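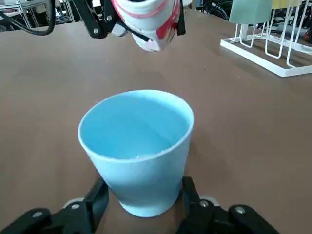
Skiko cup-and-pour set: data card

Posted by Hjørdis Forsberg, March
14 comments | 6 shares

## What's in it

Over 2000 episodes of a two-armed robot doing small jobs with cups at a brown table. One gripper holds a cup, the other brings a container to it. Some episodes are pours, some are approaches that stop short of a pour, and some are plain cup handling with a drying rack. Every episode has video from the wrist cameras, joint positions for both arms, gripper opening and a line of text saying what the operator was asked to do.

All of it was recorded by teleoperation. There is no simulation in the set and no scripted motion, apart from the return to the rest pose, which we trimmed off.

## What we'd like you to doubt

I was asked to write this card because I complained about the last one. It said the set "teaches robust bimanual pouring". I don't think we have any grounds for that. We have a lot of examples of operators pouring in one lab, with a few kinds of cup, under ceiling lights that never get turned off. Whether a policy trained on them has learned to pour, or has learned where our table is, is a question the set can't answer on its own.

Some things to keep in mind before you quote a success rate:

- The `success` label was set by the operator, straight after the episode, by pressing a pedal. Operators are generous to themselves. Eyerusalem Zeleke went back over 75 of the pours marked as successes and changed 11 of them.
- Whether there's liquid in a cup is hard to tell from a wrist view. A pale patch in the bottom can be a shallow layer of water or a reflection off the plastic. We did not record weights, so don't build a fill-level label out of the video and call it ground truth.
- Light-coloured cups are over-represented. So are upright ones in the middle of the table.
- The background is cluttered and stays much the same from one episode to the next. Shelving, cables, rack. A network will happily use all of it.

## Splits

The train and test splits were first drawn at random by episode. That was a mistake. Consecutive episodes share an operator, a cup and usually the same smudges on the table, so a random split puts near-twins on both sides. Version 2 splits by session, with 59 sessions in total and none shared between train and test.

Scores drop on the new split. Declercq, the baseline that ships with the loader, drops quite a lot. I've left both split files in the folder so you can see it for yourself - please report which one you used.

## Episode layout

 session_id/
 episode_id/
 wrist_left.mp4
 wrist_right.mp4
 joints.csv
 instruction.txt
 label.json

Times in `joints.csv` are in seconds from the first video image. Left and right are the robot's own, looking out from its base. Early sessions had them swapped; these have been fixed, but if an arm appears to be doing the other arm's work, open an issue and include the session ID.

## Instructions text

The wording varies less than it looks. Operators were given a phrase and told to reword it, and most changed one word. "Pour into the blue cup" and "pour it in the blue cup" are both in there many times. If your language-conditioned policy does well on this set, try it with the colour names removed before you get excited. We did, for Declercq, and the difference was small enough to be embarrassing.

## Things we left in

Spills, dropped cups, grasps that had to be tried again. Bonine, our earlier set, had these cleaned out, and the policies trained on it had no idea what to do after a bad grasp. Keeping them seems to help. I say "seems" on purpose - the comparison was done once, on one robot, and Eyerusalem and I still disagree about it.

## Use

Free for research and teaching. Please don't use it as evidence that a robot is safe to serve drinks to people. The set contains no people, no hot liquids and no glass.

Corrections are welcome as issues on the repository. Attach the episode ID and the label you think it should have.

Related

- Bonine: single-arm cup grasping, cleaned
- Primura labelling tool: pedal settings and known faults
- Why we stopped splitting by episode
- Changelog for Skiko version 2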